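What the Mussels Eat Below the Weir

2023-08-10
By Jarlath Sheehan

Freshwater mussels filter whatever the current brings them, and for decades it was assumed that in slow rivers this meant algae. Work on the Ullen, a lowland river with one large weir, suggests the answer depends on where the animal sits and how long ago the water last left its banks.

The survey team collected tissue samples at 33 stations, beginning in April. Each sample was dried, ground and analyzed for stable isotopes of carbon and nitrogen. Carbon separates algal food from leaf litter to a fair degree. Nitrogen gives an estimate of position in the food web.

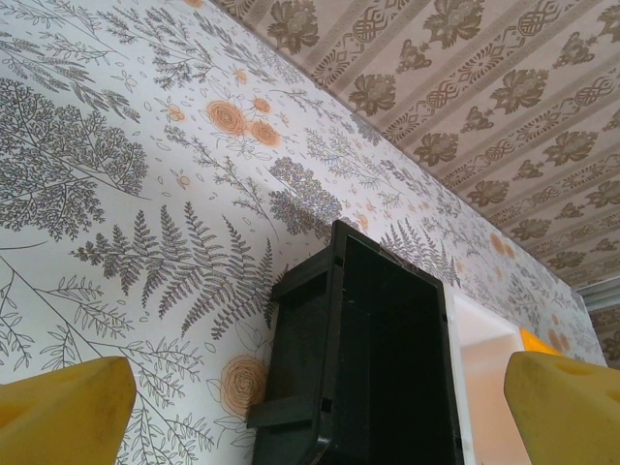

A black plastic crate, open at the top.

Above the weir, mussels carried a carbon signal close to that of suspended algae. Below it, the signal moved toward soil and leaf material and stayed there for 8 weeks after the spring high water. Of 651 animals measured, the largest showed the weakest shift. Old mussels replace tissue slowly, so a short pulse of new food is diluted by years of earlier growth.

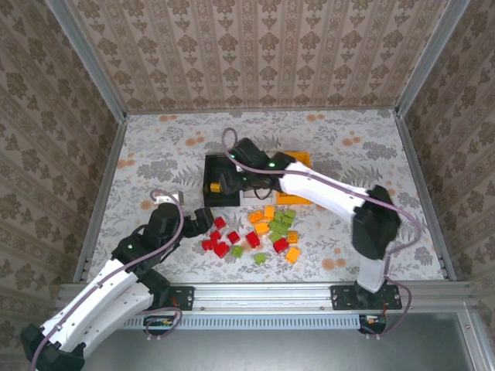
Shell length was therefore entered in the model as a covariate, and the difference between the two reaches held. Side channels were harder to interpret. At Steltatetti, where the river splits around a gravel island, animals in the same bed differed from one another as much as the two reaches did. Bacteria growing on buried wood are one candidate source, but their isotope values overlap with those of leaf litter, and fatty acid analysis will be needed to separate them.

Sampling resumes after the next flood, with the side channels given more stations.

Comments (3)

riffle_beetle
Was the gut cleared before drying? It matters for carbon at that size.

Khổng
Foot muscle only, going by the methods. Gut contents shouldn't come into it.

Sindport Angler
We used to see shells all along the bank below the weir. Far fewer now.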